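Gruvum household kit trial at Clorside: second progress report

Period covered: March. Spend to date is within the grant. No change to the end date is asked for.

1. Where we are

The kit on trial is the Gruvum two-arm package with the Ekpo task library, on a three-month loan. The sales sheet promises 85 household jobs "ready on delivery". We have tried 23 of them. I would call 13 usable, and I am being generous with two of those.

Small sweeping jobs were the main work this month. The library lists dustpan and brush as a basic skill, to be done on any flat surface, soft or hard. 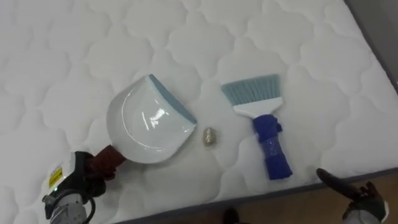
Our complaint is with the wording of the claim. "Any flat surface" was tested by the supplier on a worktop, as they admitted when we asked. We also had to thicken the brush handle ourselves before the grip would hold it, and no allowance is made for that in the price. Small changes of this kind add up - they should be in the quote.

2. The bedroom set

The supplier says the same library will run on a full-height machine with no retraining. I was doubtful at the proposal stage and remain so. Moving over took most of a week, mainly cable routing and getting the height of the arms right. The manual gives this half a page.

We ask that the next payment to Gruvum be held until they send their own test records. We have seen a results table but none of the runs behind it, and a table is easy to write. 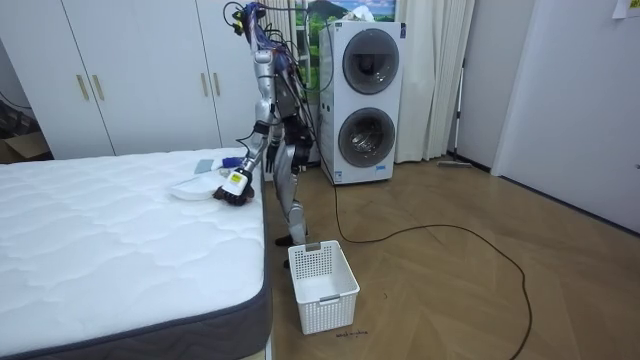 Grakorard, who have the same package on loan, take a kinder view. In their reply to our draft they said that 200 runs per job is the least anyone should do before judging the library, and that their own results only settled well into the second month. They would release the payment now and argue about the wording later.

We have not reached that number on any job. Our request stands. Next month: folding, and the rest of the sweeping runs.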